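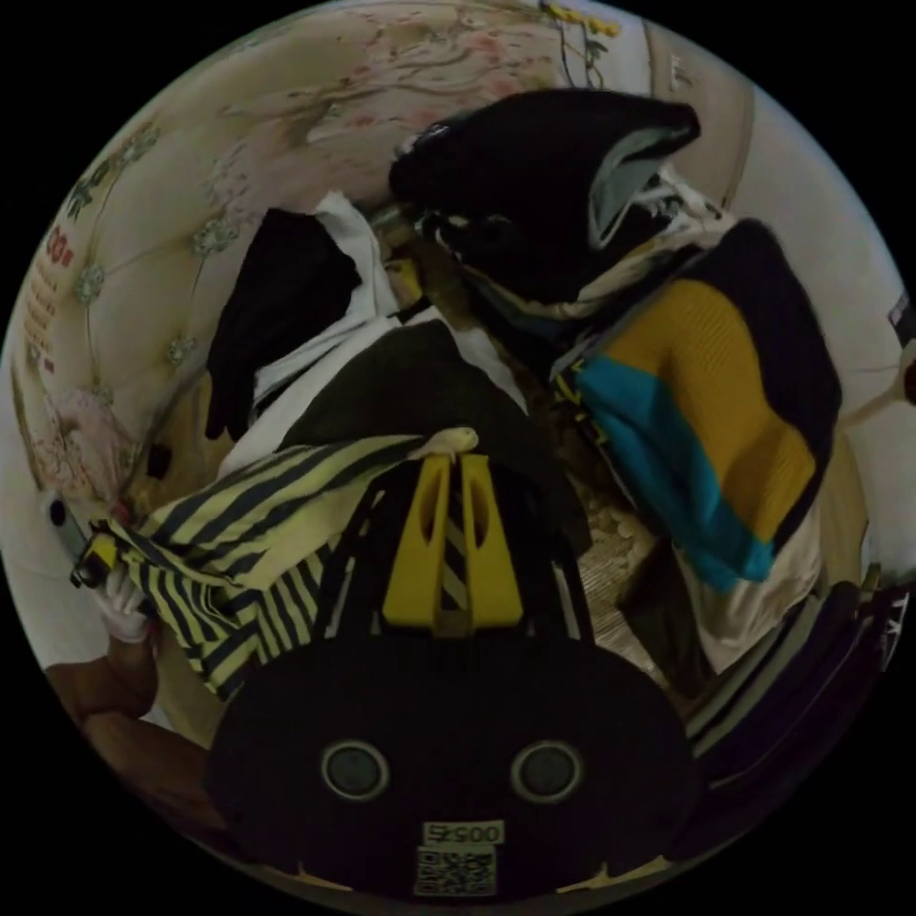

Stondar moves clothes-handling project into homes

6 Aug 2023

Stondar, a small robotics company, has finished the first part of a project to teach robot arms how to pick up and sort clothes. The lessons come from people working by hand in ordinary rooms, with a gripper they hold themselves.

The company said it has collected 3964 recordings since the work began in March. In each one a person guides a two-fingered gripper to a piece of clothing, closes it on the fabric and moves it. The recordings are later used to train an arm fitted with the same kind of fingers.
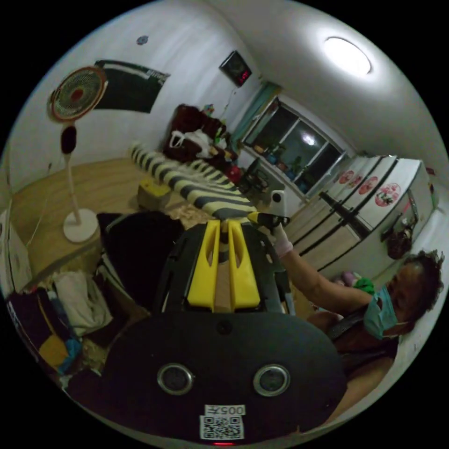
"We started with remote control and it was slow," said Orysia Hutsuliak, who runs the project. "An operator needed a full minute to lift one sock. With the tool in your hand you do it at close to normal speed, and you feel when the cloth slips."

Remote control is still used for checks. Petro Melnychuk, an engineer at Stondar, said 129 of the tasks were repeated that way to compare the two methods. The results have not been published.

Knitwear has been the hardest material so far. It stretches when pulled, and a sleeve can look like part of the item under it. Striped pieces are popular with the team, as the lines make it easier to follow how the cloth bends. 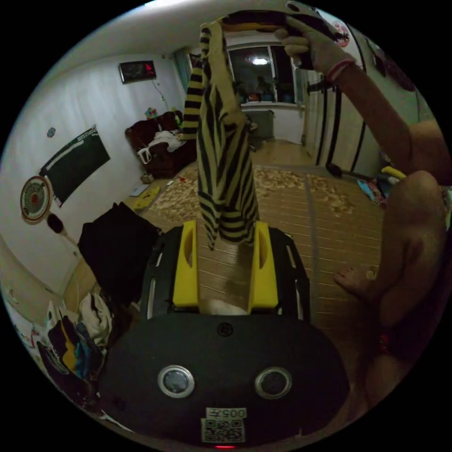
2 min read

People taking part get 66 short tasks each, such as taking hold of a sweater or passing a garment from hand to gripper. They may work at any hour and are asked to leave the room as it is.

Plosent, which supplies software to Stondar, will handle the next batch of 1000 recordings. Melnychuk said that batch will cover towels and bed linen. Tests on the arm are being run at the Athanasiadis workshop, and Hutsuliak expects to report on folding after those are done.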